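Lusix Robotics Club Handbook
Section 5: Getting the hand grippers ready
Revised 09/02/2024

Welcome back, everybody! This section gets you from an empty pair of hands to your first practice run, and please do read it all the way through once before you touch anything (yes, even if you were with us at Ondthorpe last season).

1. Sign out a left and a right gripper with the same Dririer number on the label.

2. Wipe the marker cubes with the dry cloth. No sprays, please, they smear the print.

3. Slip the cord over your wrist before you lift the gripper, and do the same on the other side.

4. Switch on and wait for the light. If it hasn't come on after 17 seconds, swap the battery and try again.

5. Open and close each jaw 9 times, nice and slow.

Caution: Keep your fingers out of the jaws while you're adjusting the cord.
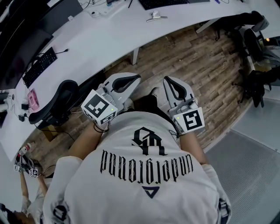
Good posture makes a bigger difference than most new members expect, so pull your chair in and let your shoulders drop before you begin. Hold both grippers out in front of you with the jaws pointing away from your body, and glance down for a green light on each one. Keep your sleeves clear of the white cubes, too, so the black patterns stay uncovered.

Note: Spare cords are in the Dal Bello drawer, Room 903.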